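Speaker notes: What the Packing Bench Taught Us
Dringate workplace session, Saturday morning, 11 minutes plus questions

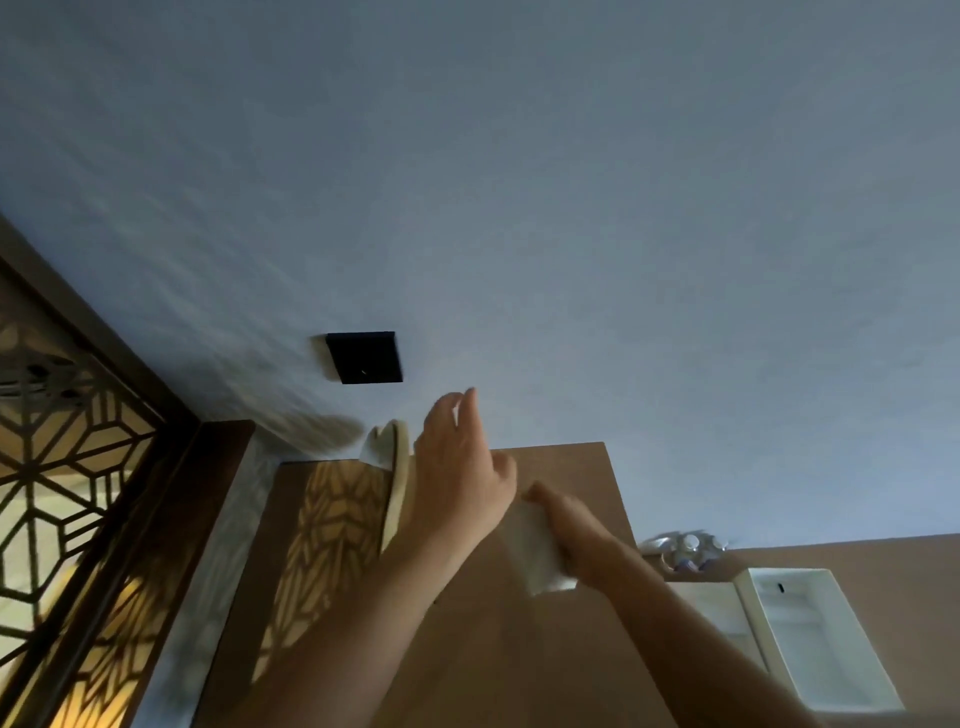

When we at Prellis first talked about bringing automation into the packing room, most of the talk was about speed, and I'll admit I did a lot of that talking myself. We had 3000 boxes a week going out at the busy end of the year, and I had a chart, and I was very fond of my chart. What I hadn't done was sit down at a bench for a whole morning and watch hands. So let the slide stay up for a bit. One hand has hold of a white box, the other is up with a finger pointing, and there's an open white tray waiting off to the side. Small work like this is full of little moves that never made it into my chart.

(Pause. Let people look.)

The Brometel line came in during December. It folds, fills and seals the plain orders, and it does that well. I want to be fair to it, because some of you have come hoping I'll complain! What it gave back to the benches was everything else: the gift sets, the mixed orders, the returns that need someone to open them up and think. In the first month that was 1242 orders, and they were all the fussy ones.

Now, this changed the day for people more than I expected. The easy boxes used to be a kind of rest. You could chat over them. Take those away and you have a full shift of careful work, and folks went home tired in a new way. It took us far too long to ask about it.

(Tell the story about the radio here if there's time.)

So we made some changes. Nobody does more than two hours of fussy orders at a stretch. Everyone learns to run the line, so watching it is shared around. And we set aside over 300 paid hours for training, which we should have done before the machine arrived.

Next slide is the Were site, where they trained first and installed second. Ask who in the room has a bench job now, and take their questions before the managers'.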